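Hand-held gripper demonstration

From the encyclopedia of robot learning terms

Hand-held gripper demonstration is a way of gathering examples for a learning system in which a person carries out a task with a gripper held in the hand, without a robot present. A camera fixed to the tool records what the fingers approach and touch. The recordings are later used to train a policy, a program that chooses the motions of a robot arm fitted with similar fingers.

Background

Earlier collections relied mostly on teleoperation, in which the operator drives a real arm from a distance. Teleoperation gives exact joint readings but ties the work to one machine and one room. A hand-held tool records only the path of the gripper and the opening of the fingers, and the joint motions of the arm must be worked out afterward. Paths that the arm cannot follow are dropped at that stage.

Equipment

A typical set consists of 2 grippers, one for each hand, and a recording unit. The fingers carry soft pads that give way slightly under load. Printed square markers are used where one device has to be located from the view of another. A marker must stay flat and face the camera that reads it; a bent card gives a wrong angle, and the error grows with distance. Wide-angle lenses are preferred because they keep the fingers and much of the room in view together, at the cost of curved straight lines near the edges.

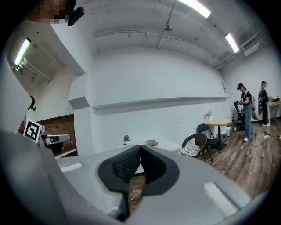
View from a gripper-mounted camera, with a second gripper and its marker card at left.

Procedure

A session begins with calibration. The operator opens and closes the fingers fully, then moves the tool slowly through the work area so that the tracking software can build a map. Plain white walls offer few points to track, and furniture or exposed pipes help. Each demonstration starts and ends with the fingers open. Failed attempts are kept but labeled separately.

The Gadura collection, recorded in Ellthorpe in June and led by Gun-woo Maeng, contains 403 demonstrations of table clearing by 14 operators. After tracking faults were removed, almost 168 minutes of usable recording remained. Myung-ja Sung prepared the labels, which mark the first contact, the lift and the release.

Limitations

Tracking is lost when a hand or sleeve covers the lens, and in rooms where lamps flicker against the shutter rate. The method records no contact force unless the pads contain sensors. Operators also tend to move faster than an arm can, so paths are often slowed before training. Faces of bystanders have to be blurred before release.

See also: teleoperation; fiducial marker; imitation learning; Runau format

Last revised 2019-02-27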